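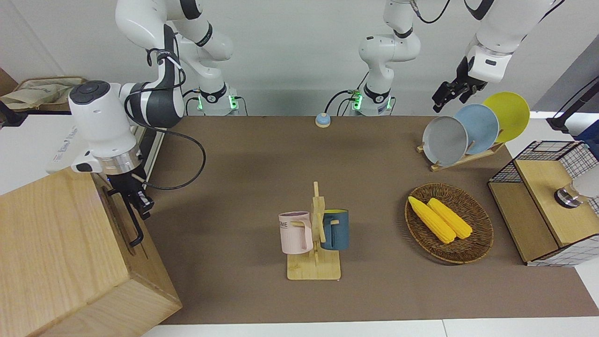
Small-item household storage

Small-item household storage is the group of furnishings and holders used to keep tableware, packets and other light goods within reach of a table or counter. It covers open holders, such as the mug tree and the plate rack, and closed units, such as the single-drawer cabinet. Large fitted cupboards and pantry shelving are normally treated separately.

Open holders

A mug tree consists of a base, a vertical post and a set of short pegs. Each mug hangs by its handle, usually with the mouth tilted to one side. Wood and coated wire are the most common materials. The main limit on capacity is the clearance between neighboring mugs. Wide mugs need longer pegs or a greater vertical distance between them. A tree loaded on one side only may tip if the base is narrow, and some makers fix a metal plate under the base to lower the center of gravity.

Plate racks hold plates on edge between dividers. Spacing is set by the depth of the plate, so a rack made for flat dinner plates will often not accept soup bowls. Baskets are used for goods with no fixed shape. Woven baskets are light and easy to move, but small objects can catch in the weave, and a cloth lining is sometimes added.

Closed units

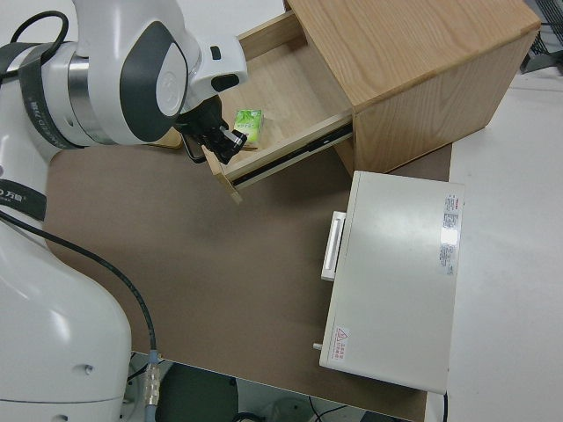 Drawers protect their contents from dust and allow items to be laid flat. The box of the drawer is carried either on wooden runners or on metal slides. Wooden runners are cheap and easy to repair but may swell in humid conditions. Metal slides are screwed to the cabinet and the drawer, and are often hidden when the drawer is shut; on the light wooden cabinet shown, a black metal rail can be seen beneath the right side of the open drawer. Full-extension slides expose the whole depth of the box, while three-quarter slides leave the rear portion under the cabinet top. Shallow drawers suit small packets, which tend to slide about when there is no divider.

The Plaltuvau pattern, drawn up by Piyumi Amarasinghe, is a shallow drawer with an internal height of 112 mm and a rated load of 5 kg. A later version by Lakmal Herath, sold under the Herath name, kept the same box and replaced the wooden runners with metal slides.

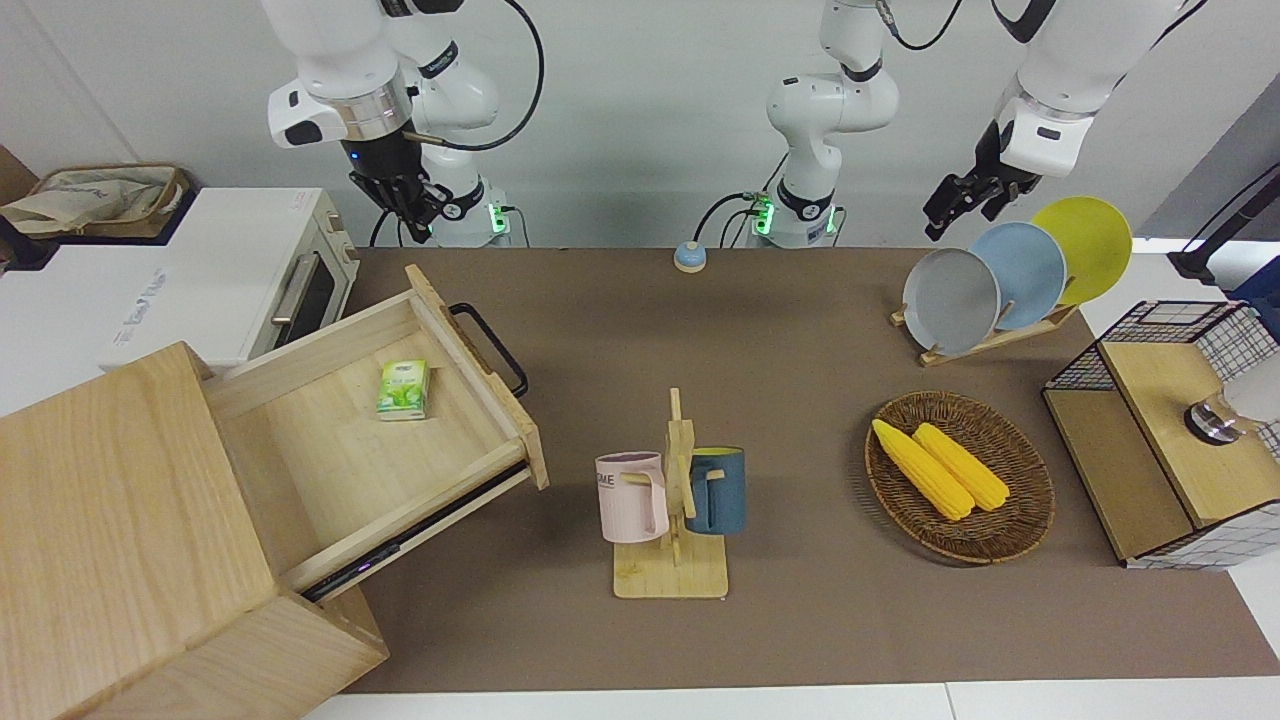 Both versions use a plain front. A handle may be added at the center, with screws passed through from the inside.

Placement

Holders in daily use are generally kept near the front of a work surface, and tall ones toward the back. A margin of 50 mm from the table edge is recommended in the Nitix fitting notes, edited by Iresha Uddin. A drawer unit also needs clear space equal to its full extension.

See also

Dish drainer
Drawer slide
Nightstand

Last revised 22/02/2021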